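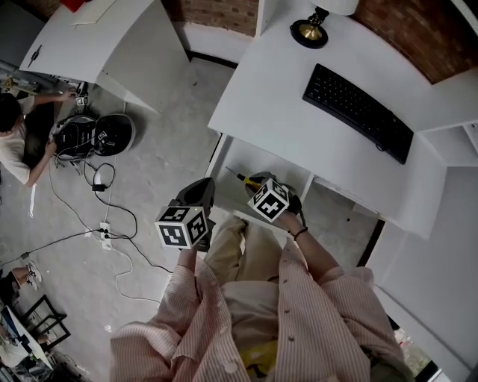
Dunlow Workspace Refit — Progress Report
October 21, 2023
Prepared by Aisling Daly for the Thevar Fund

Work in the period concentrated on the desks and their storage. Small hand tools, screwdrivers included, are now assigned to the open compartments under the desktops, and the tall shelving is reserved for shared items. Cables and equipment awaiting repair are still kept on the floor in places, and a permanent location has yet to be agreed.

Expenditure to date stands at £2607, within the approved budget. Labelling of the remaining 29 compartments has been delayed — the supplier, Ikon, expects to deliver in November. Kobe Groen will submit the revised storage plan within 10 working days.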